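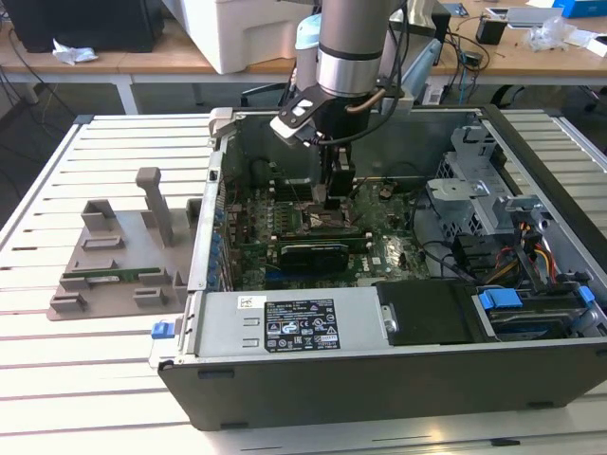
側面パネルを外したデスクトップパソコンの内部

中古パソコン再生スタッフ募集(パート・アルバイト)

グロンデン再生工房では、いっしょに働いてくださる方を募集しています。私たちは、会社や学校で使い終わったパソコンを引き取り、きれいにして、もう一度使えるようにして販売しています。小さい工房ですが、2階に事務所、1階に作業場と倉庫があります。今回は1階の作業場の募集です。

仕事の内容
・届いたパソコンの受付と、台帳への記入
・外側と内側の掃除(ほこり取り、シールはがし)
・メモリーや記憶装置の交換
・データ消去ソフトの操作と、消去記録の印刷
・動作の確認、梱包、出荷の準備

最初の月は掃除と受付をおもにしていただきます。部品の交換は、慣れてから少しずつお願いします。はんだ付けの仕事はありません。電話の対応は事務所の者がしますので、作業場の方は電話に出なくても大丈夫です。

応募できる方
18歳以上の方。経験はなくてもかまいません。ドライバーを使う細かい作業がきらいでない方に向いていると思います。デスクトップ型の本体は重いものもありますので、持ち上げる作業が心配な方は、応募のときに相談してください。台車はあります。
日本語は、作業の手順書が読めて、分からないことを質問できるくらいであれば十分です。手順書には全部ふりがなをつけています。私も日本語は外国語として勉強しましたので、漢字の苦労はよく分かります。
外国籍の方は、働くことができる在留資格が必要です。留学生の方は資格外活動の許可をとってから応募してください。

勤務時間と休み
午前9時から午後4時までの間で、一日4時間以上、週3日から。お昼の休憩は45分です。曜日は相談して決めます。学校の試験の時期や、お子さんの行事の日は、前の月の終わりまでに教えてくだされば調整します。残業は原則としてありません。

時給
1,380円。研修の期間も同じ金額です。交通費は一日1,000円まで支給します。自転車で通う方には交通費は出ませんが、建物の裏に屋根のある駐輪場があります。
雇用保険、労災保険は法律のとおりに加入します。

服装と持ち物
動きやすい服と、かかとのある靴でおねがいします。サンダルは禁止です。エプロン、手袋、静電気防止のリストバンドは工房で貸します。セーターやフリースは静電気が起きやすいので、作業場では脱いでいただいています。指輪と腕時計もロッカーに入れてください。

場所
プロシネビル1階(261号室の事務所に先にお越しください)。バス停「オカンポ橋」から歩いて6分です。橋を渡って、パン屋の角を左に曲がると、灰色の建物が見えます。入口は道の反対側にありますので、少し分かりにくいです。迷ったときは遠慮なく電話をしてください。

応募の方法
履歴書(写真をはったもの)を郵送していただくか、事務所に直接お持ちください。履歴書は手書きでもパソコンでもかまいません。希望の曜日と時間、いつから働けるかを、別の紙か余白に書いてください。しめきりは2026年2月6日、必着です。
書類を見たあと、一週間以内に全員の方に連絡をさしあげます。面接は一回で、30分くらいの予定です。面接のあとに作業場を見学していただけますので、仕事のようすを見てから決めてくださって結構です。送っていただいた履歴書は、採用にならなかった場合、郵便でお返しします。

募集の人数は2名です。雇用の期間は6月の終わりまでで、そのあとは本人の希望と仕事の量を見て更新します。
フェスデン店(販売の店)の募集は、また別のページでお知らせします。店のほうを希望される方は、今回の応募とまちがえないように、ご注意をお願いいたします。

グロンデン再生工房 採用係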